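# 网球拍穿线后的张力衰减:一份迟到两周的课程项目报告

穿线机显示屏上的数字,只在夹头松开之前成立。本项目想弄清楚的就是松开以后的事。

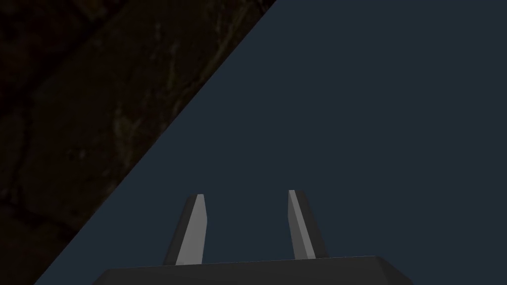

我们组里四个人都打网球,水平从“能上场”到“能捡球”不等。每个人都交过穿线的钱,也都在球打飞之后怪过线。Colin Bramwell 怪得最勤,他认为自己的正手在穿线后的第一天属于职业水平,此后逐日下滑,责任全在聚酯线。这个说法没有办法证明,但也没有人愿意陪他每天打正手来推翻,于是指导老师 Pramila Upadhyay 建议我们把它缩小成一个能测量的问题:线床的张力到底掉多少,什么时候掉,换一种线会不会掉得慢一些。

本报告提交于2022年11月。

组员:Nabila Khoo(执笔)、Colin Bramwell、Siriporn Bunnag、Yolanda Delacroix

## 一、背景

网球拍的线在穿好以后会松,这件事每个打球的人都知道,每个卖线的人也知道,不过后者一般不把它印在包装上。松的原因大致有两类。第一类发生在穿线过程中:机器拉住一根线,夹头夹住,拉力头松开,夹头往回滑一点,线在穿线孔处因为摩擦又损失一点,拍框本身也会变形。所以“拉五十多磅”与“线床上有五十多磅”是两句不同的话。第二类发生在穿线以后:高分子材料在恒定形变下会发生应力松弛,分子链慢慢重新排列,拉力随时间下降。开始时快,后来慢,理论上没有尽头。

我们只研究第二类。第一类归穿线师傅管,我们在店里站了一个下午,问题问得太多,师傅后来把收音机调响了。

查资料时遇到的困难在于,球场上流传的结论很多,带数据的很少。有人说聚酯线三天就“死”,有人说一个月,还有人说从来不死,是你的胳膊死了。“死”没有定义。我们在本报告里尽量不使用这个词,讨论部分除外,那里 Colin 写了一段,我们没能劝住他。

### 1.1 要回答的问题

我们在开题时写下了三个问题,后来只改过措辞:

1. 三种常见材料的线,在相同的标称磅数下,线床频率随时间怎样变化?
2. 打过球的拍子和一直放着的拍子,差别有多大?
3. 打球的人能不能感觉到?

第三个问题是 Yolanda 加的。当时我们觉得它最容易,半天就能做完。它占用的时间比前两个加起来还多,得到的结论最少。

## 二、原理

直接测量线床上每根线的拉力需要专门的仪器,我们没有。替代的办法是听声音。用硬物轻敲线床中央,线床会发出一个短促的音,主频率与张力有关。对于一张质量和几何形状都不变的线床,可以近似认为

> 频率的平方与张力成正比

也就是说,频率降低一成,对应的张力降低约一成九。这个关系对理想的膜或弦成立,对一张穿在椭圆形拍框里、横竖交错、互相摩擦的真实线床只能说“差不多成立”。好在我们只把每支拍子与它自己的第一天作比较,那些与拍面大小、线径、线的密度有关的系数在相除时都消掉了。

这里需要交代一个我们在中期汇报时犯过的错误。当时我们把频率的下降百分比直接当成了张力的下降百分比,画了一张很漂亮的图,每种线看起来都比实际耐用一倍左右。Pramila Upadhyay 老师看了图,问我们平方去哪儿了。本报告中的数据已全部重新计算,平方找到了。

还有一点容易混淆。敲击法测到的是整张线床的综合结果,竖线和横线各自松了多少,它不区分。聚酯线和天然肠线的刚度不同,相同的频率也不代表相同的手感。所以下文各种线之间比较的只有“保住了多少”,不比较“好不好打”。

## 三、材料与方法

### 3.1 球拍和线

实验使用六支同型号的 Wellodier 训练拍,从 Rosenness 网球俱乐部借得。它们型号相同,年份估计也相同,遭遇则各不相同:有一支的护线条磨损得比较厉害,我们换了新的;有一支的拍柄上缠了好几层吸汗带,拆开以后发现里面还有更早的吸汗带。拆除和更换都在穿线前完成,之后不再改动。

线分三种,每种穿两支:

- **聚酯线**:Skostum 的单丝聚酯线,俱乐部里用得最多,理由是耐磨,也有一部分理由是颜色好看;
- **复丝线**:尼龙类多纤维线,店里散装的大盘;
- **天然肠线**:价格使我们在付款前重新讨论了一次实验设计。

六支拍子都在 Suwannarat 穿线店由同一位师傅、同一台机器完成,标称磅数统一为 51 磅,横竖相同,四结法,不预拉。师傅对天然肠线穿这个磅数没有意见,对它要被拿去敲很有意见。

### 3.2 分组

每种线的两支拍子中,一支“打”,一支“放”。

“打”的拍子每周上场两次,每次对打 20 分钟,由 Colin 和 Siriporn 轮流使用,都打底线来回球。为了减少个人差异,三支拍子在一次活动里依次使用,顺序每次轮换。我们没有发球机。俱乐部有一台,但它的出球速度只有“慢”和“修理中”两档,项目期间一直处在后一档。

“放”的拍子平放在实验室的柜子里,不装拍套,拍面上不压东西。柜门上贴了纸条,请其他组不要动。其他组大体遵守了。

### 3.3 测量

测量的步骤如下:

1. 测量前把拍子放在实验室里静置,使它与室温一致;
2. 取下避震器(只有 Colin 的那支会长出避震器,原因我们问过,他说是习惯);
3. 用两根橡皮筋把拍柄悬挂在铁架台上,拍面自然下垂;
4. 用一支塑料笔杆的尾端轻敲线床中央;
5. 手机放在拍面后方固定的位置录音,用电脑做频谱分析,读取主峰;
6. 每支拍子敲九次,去掉最高和最低,其余取平均。

第三步是后来才有的。最初的做法是一个人用两根手指捏着拍柄,另一个人敲。两天以后我们发现 Yolanda 捏和 Siriporn 捏的读数有细小但稳定的差别,谁也不承认是自己捏得不对。橡皮筋解决了这个问题,也保住了这个小组。最初两天的数据在换了悬挂方式之后用备用的旧拍做过对比,差别远小于我们要观察的变化,所以保留,但在图上应当看得宽容一些。

录音也走过弯路。手机自带的降噪功能认为敲球拍的声音是噪声,十分尽责地把它去掉了。我们花了一个晚上研究为什么肠线“没有频率”,后来在设置里关掉了那一项。

### 3.4 时间安排

整个测量持续 40 天。第一周每天测一次,之后每周测两次,在上场之前测,不在上场之后马上测。穿线当天的读数在离开穿线店后尽快取得,作为每支拍子的基准。我们把录音的东西直接带到了店旁边的茶室,在那里敲完了六支。邻桌换了位置。

### 3.5 盲测

第三个问题用盲测来回答。项目结束时,我们请 Suwannarat 穿线店用同样的 Skostum 线、同样的磅数重穿了一支备用的 Wellodier 拍,与“放”组那支已经放满全程的聚酯线拍子配成一对。拍柄缠同样的吸汗带,拍框上的贴纸全部盖住。参加者每轮用两支拍子各打几分钟,然后说出哪一支是新穿的。参加者为四位组员,每人八轮,两支拍子的先后由另一位不参加该轮的组员掷硬币决定。

选“放”组而不选“打”组,是因为打过的线上有磨痕,凑近了能看出来。Yolanda 承认她会看。

## 四、结果

### 4.1 总体变化

穿线当天,“打”组的聚酯线拍子读数为 546 赫兹,其余各支因为材料密度和刚度不同而高低不一。下面只列相对值。表中的“频率下降”是全程结束时相对于各自当天基准的降幅,“折合张力下降”由平方关系算出。

| 线的种类 | 组别 | 频率下降 | 折合张力下降 |
|---|---|---|---|
| 聚酯线 | 打 | 一成 | 约一成九 |
| 聚酯线 | 放 | 百分之八 | 百分之十五多一点 |
| 复丝线 | 打 | 百分之六 | 接近百分之十二 |
| 复丝线 | 放 | 百分之五 | 接近百分之十 |
| 天然肠线 | 打 | 百分之三 | 接近百分之六 |
| 天然肠线 | 放 | 百分之二 | 接近百分之四 |

“打”组的天然肠线拍子需要加注。它在第五周断了,断点在拍面中上部的一根横线上,当时由 Colin 使用。表中的数字取自断线前的一次测量,因此比别的拍子少了几天。我们没有经费重穿。Colin 认为断线说明他的上旋有进步,这一解释未列入结论。

### 4.2 变化的快慢

三种线有一个共同点:大部分损失来得很早。聚酯线“放”组在第一天夜里就丢掉了全程频率降幅的将近一半,当时它躺在柜子里,还没有见过球。头一周结束时,这个比例已经接近八成。后面的几周里曲线变得非常平,平到 Siriporn 一度怀疑软件卡住了,重新装了一遍,曲线还是平的。

复丝线的形状与此相似,只是幅度小。天然肠线在第二天之后几乎看不出变化,每次的读数在一个很窄的范围里上下摆动,摆动的幅度与我们敲击的误差相当,所以不宜对这一段作太多解释。

把时间轴改成对数以后,聚酯线两组的数据点接近直线,与教科书上关于应力松弛的描述一致。我们为此高兴了一阵。在这门课里,数据与教科书一致的机会并不多。

### 4.3 打与放

“打”组的损失都比“放”组大,三种线都如此,但差距没有我们预想的大。以聚酯线为例,折合张力的总损失里,大部分只靠放着就能完成,上场击球贡献的是余下的一小部分。

应当说明,每种线每组只有一支拍子,所以这里的“三种线都如此”听起来有力,实际上只是三对拍子。若把任意两支的穿线误差考虑进去,复丝线和肠线那一个百分点的频率差别是站不太稳的。聚酯线的差别稍大一些,我们对它的信心也只大了那么一些。

### 4.4 温度的插曲

第三周有一次测量,六支拍子的频率同时略有上升。张力自己涨回去是不合常理的,我们列了一份可能的原因,内容包括软件错误、橡皮筋老化和奇迹。后来查到前一天晚上实验室的空调没有关,室内比平时冷不少,而我们那天赶时间,省掉了静置这一步。拍子从冷的柜子里拿出来就直接上了铁架。次日按规定静置后重测,读数回到原来的曲线上。那一次的数据已剔除,静置这一步从此没有再省过。

顺着这件事,我们曾打算补做一个温度实验,把拍子分别放进冰箱和汽车后备箱。冰箱属于生物组。我们去谈过,没有谈成。

### 4.5 盲测

四个人的结果合在一起,猜对的略多于一半。分开看:

- Siriporn 八轮猜对六轮,四人中最多;
- Yolanda 猜对五轮;
- 我猜对四轮,与掷硬币相同,而且我的把握一直很大;
- Colin 猜对三轮。

Siriporn 的成绩看上去不错,但按随机猜测计算,八次里对六次或更多的概率略高于七分之一,四个人里出现一个这样的人并不稀奇。她本人接受这个计算,但请求在报告中写明她“听声音就觉得不一样”。现已写明。

## 五、讨论

### 5.1 对第一、第二个问题

就我们的六支拍子来说,保持张力的次序是天然肠线、复丝线、聚酯线,与价格的次序恰好一致,与俱乐部里受欢迎的次序恰好相反。这并不说明大家选错了。聚酯线耐磨,转速好,不少人愿意用松弛来换。我们只是觉得,把线调到某个精确的磅数、为了半磅与师傅争论,然后让它在拍包里过一夜丢掉好几磅,这两件事放在一起有些滑稽。Colin 争论过半磅。

如果一位球员希望在比赛当天拿到比较稳定的拍子,从我们的曲线看,提前一两天穿线、穿的时候略高一点,可能比当天早上取拍更容易预测。当然,这要求球员在一两天之前就想起来自己有比赛。

### 5.2 对第三个问题

我们没能证明组员可以感觉到新线与旧线的差别,也没能证明他们感觉不到。轮数太少,打球的人水平参差,配对的拍子虽然型号相同,重量却有一点差异,我们事后才去称。备用拍略重。若有人凭重量认出了它,那么他猜对的轮次与线毫无关系;考虑到整体成绩,似乎没有人用上这条线索,包括执笔人在内,她每天都在搬这些拍子。

以下一段由 Colin Bramwell 撰写,按小组约定未作修改:

> 我仍然认为聚酯线会“死”。频率只反映张力,而线的“活力”还包括回弹和横竖线之间的滑动复位,这些我们没有测。盲测中我猜对的轮次较少,可能是因为我把两支拍子的特征记反了。如果把我的答案全部反过来,我就是八轮对五轮。

前半段有道理,横竖线之间的滑动确实会随着表面磨出缺口而变差,这与张力是两个问题,敲击法也听不出来。后半段请读者自行判断。

### 5.3 误差来源

按我们自己估计的严重程度从高到低:

**样本太少。** 每组一支拍子,没有重复。穿线师傅再稳定,两支拍子之间也会有差别,我们的设计无法把它分离出来。原计划每组三支,肠线的报价改变了原计划。

**基准的时间点。** 松弛在夹头松开的瞬间就开始了,而且最初几分钟最快。六支拍子是一个下午陆续穿好的,第一支等到测量时已经比最后一支多松了一阵。聚酯线恰好先穿,所以它的真实损失可能比表里的还要大。下一次应当每穿完一支就在店里测,条件是师傅允许。

**敲击的位置和力度。** 笔杆每次落点略有不同。去掉最高最低后,同一支拍子同一次测量的读数彼此很接近,这一项影响不大。

**平方关系本身。** 拍框也会参与振动,线在长期受力后会变细一点,真实的指数未必恰好是二。我们没有条件校准。

**对打的强度。** 两位击球者的力量不同,而且 Siriporn 反映,Colin 在知道“今天要记录”的日子里打得明显更用力。

## 六、各人分工

Siriporn Bunnag 负责频谱分析和全部作图,包括那张后来撤下的漂亮的图。Yolanda Delacroix 设计了盲测,并保管硬币。Colin Bramwell 负责上场、联系俱乐部借拍,以及与穿线店沟通。我负责测量记录和写作。悬挂装置由四人共同完成,橡皮筋来自食堂的打包盒。

报告原定在四月开始的那一版计划里早就该写完。那一版计划还包含发球机、每组三支球拍和一台借来的线床测试仪,现在读起来像另一个更富裕的小组写的。

## 七、结论

在标称磅数相同、由同一台机器穿线的条件下:

1. 三种线的张力都在穿线后最初一天内下降最快,一周后趋于平缓。聚酯线损失最大,天然肠线最小。
2. 多数损失在不击球时也会发生。击球使损失有所增加,但以我们的样本,只有聚酯线的增加量值得认真看待。
3. 四名业余球员未能可靠地分辨新穿的与放置已久的聚酯线拍。该结果受轮数和球拍重量差异所限,不能推广。

## 八、如果有人接着做

给下一组的几点建议,按我们后悔的程度排列:

- 第一天就用橡皮筋悬挂,不要捏;
- 录音前检查手机的降噪设置;
- 盲测用的球拍先称重,轻的一支可以在拍柄底部加配重;
- 肠线的那支拍子,慎重考虑交给谁打;
- 记录每次测量时的室温,我们从第四周才开始记;
- 把横线和竖线穿成不同的磅数再做一遍,看看敲击法能不能看出区别。我们猜看不出。

原始录音和表格存在实验室的公用电脑里,文件夹名为“线床_最终”,旁边还有一个“线床_最终_改”。请用后者,前者没有平方。

## 致谢

感谢 Pramila Upadhyay 老师的指导和那个关于平方的问题。感谢 Rosenness 网球俱乐部出借球拍,五支已原样归还,断线的一支正在等候重穿。感谢 Suwannarat 穿线店的师傅,他在我们最后一次去取拍时主动问起结果,听完以后说,他早就知道了。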